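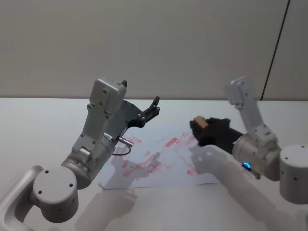 The Tollasitz cell with a sheet of paper on the table. The right gripper is holding a small tan block against the sheet.

The Tollasitz cell is a two-armed robot workstation used for wiping and marking tasks on a flat table. It was put together at the Nammont workshop under Aslak Boström, who also wrote its set-up and service notes. A second cell to the same plan, known as Bakilana, was built later and shares its spare parts.

Layout

The cell has two grey multi-jointed arms, one on each side of a white tabletop, with a plain light grey wall behind. Both carry black grippers, the left one with two fingers. The right gripper can be fitted with a glove-like covering when it has to hold something soft. Indicator lights on the joint housings are visible from the operator's side.

Set-up

The table is levelled first, then the arms are bolted down and homed one at a time. The left arm is always homed before the right. Each gripper is opened and closed 20 times at low speed, and the operator listens for rubbing at the fingers. Any cable running near a wrist is left with enough slack for a full turn of the joint. On the first build the slack was too short, and a connector was replaced twice before the cable was rerouted.

Paper is laid on the table and the height of the surface is taught at 5 points, the four corners and the centre. Thicker stock needs a fresh set of points. Boström's notes allow the sheet to sit slightly crooked, provided all of it can be reached by the wiping arm.

Wiping pressure

Pressure is the setting most often changed. If it is too light, the block skips and leaves streaks; if it is too heavy, the paper creases or drags across the table. The usual starting value is 28 per cent of the gripper arm's force limit, raised in small steps on a scrap sheet. Red marker colour is used for these trials as it shows up well on white paper — pencil was tried early on and was hard to judge under the workshop lights.

Routine care

The tabletop is cleaned with a damp cloth at the end of each shift. Gripper coverings are checked for thin spots at the fingertips and changed after 80 hours of wiping work, or sooner if they have started to slip. Wrist fasteners are checked by hand every September, when the cell is shut down for its yearly service.

Faults

A drifting surface height is usually traced to a loose table foot. Uneven wiping on one side of the sheet points to a block that has been gripped off-centre. Joint faults are logged under the Hatidska numbering scheme, which is shared with the Bakilana cell.

See also
Bakilana cell
Hatidska fault numbering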